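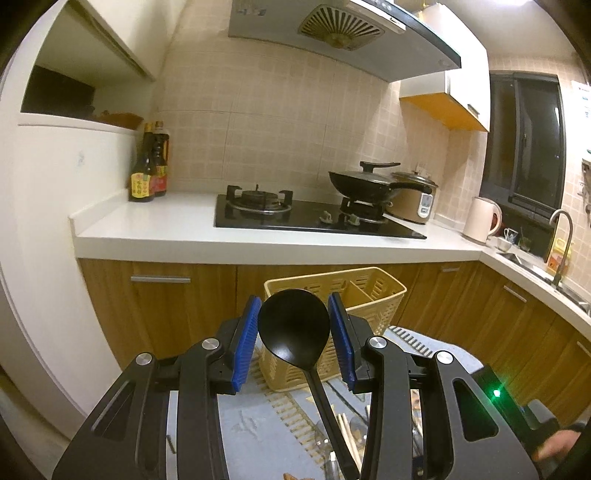
Open Day Visit Report: Hand-Held Grippers and the Kitchen Task

Prepared for the Automation and Society unit, second-year stream

Purpose of the visit

Our group went to the Sastska open day in May to see how household tasks are taught to robots. The unit outline asked us to "observe an automated process and evaluate its readiness for the home." We had pictured something with legs. What we got was a kitchen, a pair of ridged blue pads on a black gripper, and a person's hand holding the other end of it.

I should say up front that the person is the point. The gripper is carried around and squeezed by a human, who does the chore the way they would at home, only more slowly and with a worse hand. The recordings are then used to train an arm that will, in theory, do it alone. Sastska calls this the Vaher method. Our group called it doing the dishes with extra steps, until we were asked to keep our voices down.

What we were shown

The visit ran in two parts. In the morning there was a talk, with slides. In the afternoon we stood along one side of a demonstration kitchen while an operator put away utensils.

The task sounds like nothing. Utensils lie on a cloth beside a yellow plastic basket with a divider in it. The operator picks up one item at a time and puts it in the basket, long things in the big section and short things in the small one. When the cloth is clear, everything comes back out and it starts again. A full set at Sastska is 100 rounds, and a new operator is expected to finish a set before anyone looks at the results.

The ladle got the most attention. It was black, like the gripper, and it is an awkward thing to hold if you only have two jaws. The bowl is round and smooth and wants to roll. The handle is slim and wants to swing. We watched the operator hold it upright with the bowl at the top, right up by the pads, and the handle trailing off on a slant. A person would never think about any of this. You pick up a ladle. It is only when you are given two flat fingers that you notice how much your thumb has been doing all these years.

Chopsticks were the other troublemakers. They lie flat, they are thin, and on a soft cloth the pads tend to pinch a fold of fabric along with the stick. The operator had a trick of coming in at an angle and nudging one end up first. When we asked where this was written down, we were told it wasn't.

Our turn

After the demonstration we were allowed to try. We were told to allow 2 minutes per round. My first took a good deal longer and ended with a spoon on the floor, which the operator said still counted as data, kindly, in the voice you would use on a toddler with a drawing.

Some notes from the group while they were fresh:

The gripper is heavier at the front than you expect. Your wrist gets sore before your patience goes, but not by much.

A small green light glows beside the right-hand arm of the gripper. The operator told us to glance at it before starting and then forget it. Everybody kept looking at it.

You can't feel what you are holding. You get a squeeze and a bit of a wobble and you have to judge the rest by eye. One of our group said it was like eating dinner in ski gloves.

Talking while you work makes you worse. So does being watched by your classmates.

Why a whole kitchen?

I had assumed a bare table would be easier, and asked about it. The answer was that it would be easier, and also fairly useless. A robot that has only ever seen a basket on a bare table will be thrown by a basket in front of a stove. So the kitchen is left looking like a kitchen: a covered wok on one burner, a rice cooker, a pink kettle, sauce bottles against the wall, detergent behind the tap. None of it is part of the task. The robot is supposed to learn to ignore it, as most of my housemates have.

The cloth gets the same treatment. It is light blue and patterned, with a tan stripe like a ladder running across it, and a thin wooden chopstick on a busy cloth is a fair test of anyone's eyesight. The talk had a slide on this. Sastska swaps cloths, baskets and rooms between sets, and the sister site at Gandthorpe apparently does nothing but cutlery drawers.

The numbers, such as they are

We were given two figures for the utensil task and told we could use them. An earlier version of the system was trained on 180 recorded rounds and did well with spoons and badly with everything else. The current one uses 200 from each operator, or two full sets, and handles the ladle "most of the time." We asked what most of the time meant. We were offered a biscuit.

Our group would have liked a proper success rate, split by item. Without it we can't say much about readiness, which was the question we were sent to answer. We have asked by email and will attach the reply if one arrives before marking.

The trained arm itself was not running on the day. It was at Werkovgate being fitted with new joints, and we saw a video of it instead. It put a spatula in a basket. Then it reached for a fork, stopped, and seemed to have a think. The video ended there.

Evaluation

Measured against the unit criteria, the process is well organised and not very automated. All the skill we saw belonged to the operator. That may be how it has to start, and the talk made a decent case that an hour of somebody's careful work can be reused for years. I believed it more at the time than I did on the bus.

On safety, we had no concerns. The jaws close only as hard as you squeeze, and the soft pads would struggle to hurt a grape. There were no knives in the task while we were there, and we were told sharp items are handled under separate rules that visitors don't get to see.

On labour, the group was split. Half thought the operator's job sounded restful. The other half had done more than one round. We did agree that the person's tricks, like the chopstick nudge, ought to be written down somewhere and credited, and we have put this forward as our recommendation.

On cost, we have nothing. The question was put during the talk and was described as a great question.

What we would do differently

Ask for the item-by-item results before the visit, so there is time to be refused twice. Bring a stopwatch. Let everyone have a turn before the operator shows how it is done, because it is hard to go after someone who is good at it. Wear flat shoes, as the afternoon is spent standing.

Attachments: visit checklist, group notes (two pages, one with tea on it), copy of our email to Sastska.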